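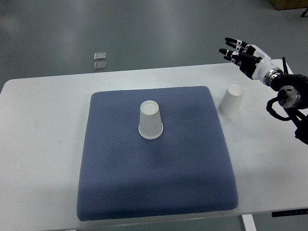
Seasonal workers and the Flondley permit rule: project report

Orestis Stergiou
Politics and Society, second year
Submitted Apr 5, 2025

What I set out to do

Flondley council brought in a local registration rule for seasonal workers the winter before last. Anyone taking farm or packing work for under nine months has to register at the council office within 5 working days, with a letter from the employer. No letter, no registration, and without it you can't rent in the licensed hostels. The council said the rule was there to stop rogue gangmasters. The people against it said it was there to put workers off coming. I wanted to know which of these the paperwork supports, if either.

Original question was wider (does the rule change how people vote) but my supervisor said drop it and she was right.

Sources

Council minutes, all public. The register totals, which the council gave me after one reminder. Back issues of the Drerura paper, letters pages mainly. Interviews with packers at Gollano, the big salad site out on the bypass, and one with a manager at Drakos, which does soft fruit. Drakos asked me not to name the manager. Gollano wouldn't speak to me as a company so everything on Gollano comes from the workers' side, bear that in mind.

Interviews done in English, Greek and bad Romanian (mine). Notes typed up same night where possible.

The register

First full season: 3,162 registrations. The council's own forecast in the minutes was lower by 600, so whatever else the rule did, it didn't keep people out of the office. Refusals came to 94. I asked for the reasons and got them as a list with no names. Nearly all are missing employer letters. A few are wrong dates. There is not one refusal on the list that mentions a gangmaster or a false employer.

I don't want to make too much of that. A gangmaster who knows the rule exists can write a letter like anybody else, and the office doesn't ring employers to check. I asked. They said they had planned to but the post was never filled. It's in the minutes as "deferred" and then drops off the agenda altogether.

What I can't tell from the register is how many people never tried. That is the main hole in this project.

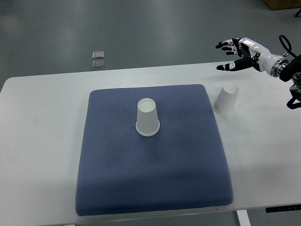 Going back to the letter, because it came up in every interview. Drakos gives it out with the contract on day one. The manager thought the rule was a nuisance but a small one, "another form in the pack". At Gollano the packers said you get it from the shift office and the shift office closes at four, when most of them are still on the line. Two said they'd lost a day's pay going in to collect it. One had been told the letter would come after a trial week, by which point he was already past the deadline. He got registered in the end but paid for a room in a private house meanwhile, at nearly double the hostel rate.

So the same rule is nothing at one site and a real cost at the other. The council papers don't seperate employers at all so this wouldn't show up in anything they publish.

The politics

Letters pages: very split, very repetitive. Before the rule the argument was about jobs. After it, housing. The ward councillors followed the same path, you can see it in the minutes almost month by month. In the debate before the vote the word "exploitation" comes up again and again, from both sides. In the review debate a year later it was used once, by a member of the public.

My reading is that the rule was sold as protection and is now talked about as control, without anyone having voted for the change. Nobody in the review asked whether a single worker had been protected. I think that's the strongest finding I have, though it is a finding about councillors and not about workers.

Problems with the project

Small number of interviews, all men except one. Found people through people, so they mostly knew each other. I ran out of time for the Drerura side of the boundary, where there is no rule, and which would of been the obvious comparison. Also I started the Gollano interviews in the last week of picking and everyone was tired.

If I did it again

Start with Drerura. Ask the hostels for their turn-away records, if they keep any. Get the shift office opening hours in writing.

Interview notes in appendix B, register list in appendix A, minutes linked on the course page.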